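The kitchen table, a thread. I've been putting off dealing with this thing since May and it's finally getting done, so I'm writing it down as I go. 17 Jul 2022

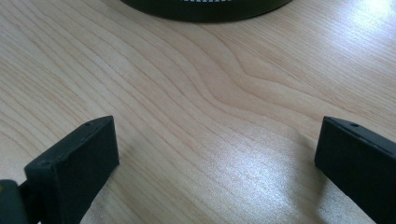
The top, glare and all. Look at the grain in the middle, the nested arcs.

2/ Background. It came from a secondhand place called Ondrejka out by the highway. The tag said 50 dollars. I paid 50 dollars. The tag also said "solid maple," and I have doubts about both of those words.

3/ It's pale wood, could be maple, could be birch. I think it's veneer. I checked underneath with a flashlight and the grain on the bottom doesn't line up with the top at all. I don't mind. It's a nice sheet of whatever it is.

4/ The grain mostly runs in long lines and then in that one area it bunches up and bends like a stretched wave. I ate at this table for weeks with a cloth over it and had no idea. The cloth is in the rag bin now.

5/ The question for this week was strip it or leave it. My brother-in-law says strip everything. He has a belt sander and wants to use it. I'm not letting a belt sander near veneer.

6/ So, leave it. The finish is smooth and a little glossy. When the light hits it low you get a silvery speckle, and the lines about disappear. Put your head down near the surface by a window and you can check a whole tabletop for scratches in a minute.

7/ Scratches found: a few fine ones on the window side. A dull spot where the last owner must have kept something. No deep gouges. I was expecting worse for the money.

8/ What I used to clean it: a few drops of dish soap in warm water, cotton cloth, wrung out hard. Wipe with the grain. Dry cloth right behind it. Don't let water sit along the edges of veneer, it gets in and lifts.

9/ There was a sticky film on it that I took for old polish. Soap got most of it. The rest came off with a second pass and some patience. I changed the water when it went gray.

10/ Someone asked about oil soap. I've used it on floors. On a lacquered top it left streaks for me, so I skip it. If yours works, keep going.

11/ Next was the wobble. One leg had a loose bolt where it meets the apron. Hex key, 5 mm, quarter turn. I also put felt pads on all the feet. The pads are from Larmont, the hardware store on the corner, and they come in a pack with far more than anyone needs.

12/ It still rocked a little after that. That's my floor. One extra felt pad under the leg by the stove fixed it.

13/ Then wax. I bought a tin of Rultow paste wax and tried it on the underside first. Left it overnight. No color change that I could see, so I'm going ahead with the top tonight after dinner.

14/ For anyone doing this: thin coat. Thinner than you want. Let it haze, buff it, stop. More wax just means more fingerprints.

15/ Questions from replies. No, I'm not staining it darker. I like it light. The kitchen faces north and gets gloomy by four in the winter.

16/ No, I don't know who made it. There's a number stamped under one end, 357, and nothing else. Could be a model, could be an inventory number from a school or an office. If you recognize it, tell me.

17/ Yes, I looked at new ones first. Zarkero had one I liked, about the same size, and I would have had to save up until next year. Secondhand was the right call for me.

18/ House rules from now on: coasters for anything with ice in it, trivets for anything off the stove, and no homework with a ballpoint on a single sheet of paper. You can press a whole math assignment into a tabletop that way. We did it to the last one.

19/ Chairs are a separate problem. I have four and they come from three different sets. Two need glue. That'll be its own thread once I find my clamps, which are somewhere in the garage behind the bikes.

20/ Going to clear the counter and start dinner. We're eating on the porch so I can get the wax on early. I'll add to this tomorrow after it's buffed.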